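Search this site... Go

Two Hands, One Cloth: Learning to Untwist Fabric from Human Demonstrations
Final project report, Valentina Figueroa
Wednesday, September 23, 2020

My project started with a pile of tea towels and a question I couldn't leave alone: can a two-armed robot learn to straighten cloth just from people doing the job with grippers in their hands? Cloth is brilliant for this, because it never lies the same way twice (and it's cheap!).

I called the dataset Treko. It has 700 recordings in all, made by 29 people. In 300 of them the cloth begins crumpled, in another 300 it begins twisted, and the rest are free play, where people could do whatever they liked. Each person worked with a gripper in each hand, and the camera on the gripper saw what the fingers were doing from very close up.

The twisted recordings were my favourites. With the blue cloth gripped in two places, you can follow the twist running from one gripper towards the other, and the pale sheet on the table makes the fabric easy to pick out.

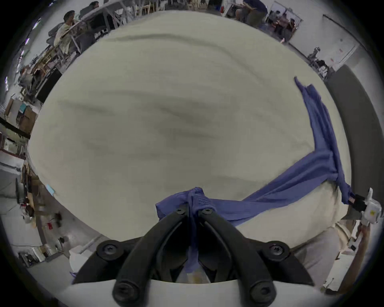 Why use two grippers when one can already drag a cloth flat?
One gripper can pull a crumpled cloth out across the table, but a twist only comes out when something holds the other end still.

That showed up in the results very clearly. I trained two versions of the same model, one on both hands and one on the right hand alone, and ran them on our pair of Boström arms. On crumpled cloths they were surprisingly close. On twisted ones the single-hand model kept rolling the whole cloth over and starting again, while the two-hand model learned to hold, turn and let go. I watched it do that at the Ostwood lab and cheered out loud!

It still has bad habits. It grabs too much fabric at once, so the corners end up trapped inside the bunch, and thin cloth slips from the fingertips when both arms pull together. Slowing the pull helped a little. I'd love to try the Grerham touch pads next, and to record more left-handed people, as I only had a few and their way of turning the cloth was quite different.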